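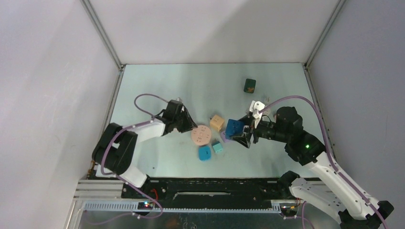
Write Down the Table Before You Write Down the Score

Most small labs that run two-arm tabletop cells now have a written rule for the robot. The rule covers speed, joint limits, gripper force and who may press the stop. Far fewer have a written rule for the table. I think that is the wrong order, and that a standard for bench manipulation should start with the objects and the walls.

Take an ordinary pick task: a few colored blocks, a flat disc, two grippers, a pale surface. One gripper has a cube, the other is open near the disc. A report on this task will say "mixed objects, random placement." That phrase has no content. It does not say whether a disc that lies flat counts the same as a cube that stands clear of the surface, though any parallel gripper treats them as different problems. It does not say whether two objects may touch at the start, or whether one arm may work above an object the other arm has been assigned.

At Zistilholm we reviewed 453 trial records from our own cells before agreeing on a format. The arm settings were complete in all of them. The start layout could be rebuilt in only 60. The rest said "random" or said nothing. We could not repeat our own work, and we had been comparing scores across those records for most of a year.

What a table rule should contain

Object list. Shape, size, mass, color and any surface marking. Markings matter because a vision model may use them to find orientation, and a plain block of the same size is then a different object.

Start layout. A stored layout file, or a random seed together with the minimum spacing. "Placed by hand" is acceptable if a top view is saved before the first motion.

Enclosure. Wall color, wall angle and lighting. White walls give even light and a clean background. They also make the task easier, and a score earned inside them should say so. We fix our lamps at 800 lux at table height and log the reading in the morning and at the end of the shift.

Shared space. Which arm has priority in the middle of the table, and what the other arm does while it waits. Cable routing belongs in this section too. A cable that loops outside the arm takes up volume, and a collision model built from bare links will miss it.

Exposed parts. Circuit boards and wiring mounted near the front rail should be listed with their distance from the reach envelope.

The objection

Ginette Gauthier, who wrote the Sirkano bench guide, has argued that a rule this detailed will be skipped by the people it is meant for. Her guide has 3 required fields, and she would keep it there. I accept that long forms get copied from the previous run with the date changed. My answer is to let software fill in most of the form. The Pukum logger already saves a top view and a lamp reading at each reset. The object list changes a few times a year.

The Heywood draft, now open for comment until June, leaves layout as "recommended." It should be required for any published success rate. Labs that only want to debug a gripper can ignore it.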